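Sorting and Storage of Small Parts in the Delta Workroom
Student project report, Portela stream

3. Method

The loose stock held in the Delta workroom was sorted in July under the Clullberg storage plan. Each item was weighed, labelled and returned to one of 8 open bins, with toy building blocks kept apart from packaging. Clear plastic was the hardest material to classify by eye — its colour changed with the bench light — and 17 pieces were checked a second time.

4. Condition of the bins

Grey bins with sloping walls were preferred, as small parts settle toward the base and are easier to reach. Scratches and scuffs on the floor of a bin were recorded but were not treated as damage. The Zernivo labels peeled in two cases and were replaced. Remaining stock is to be sorted next term, beginning with the red blocks.

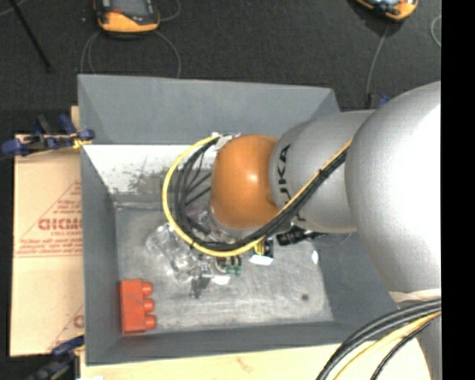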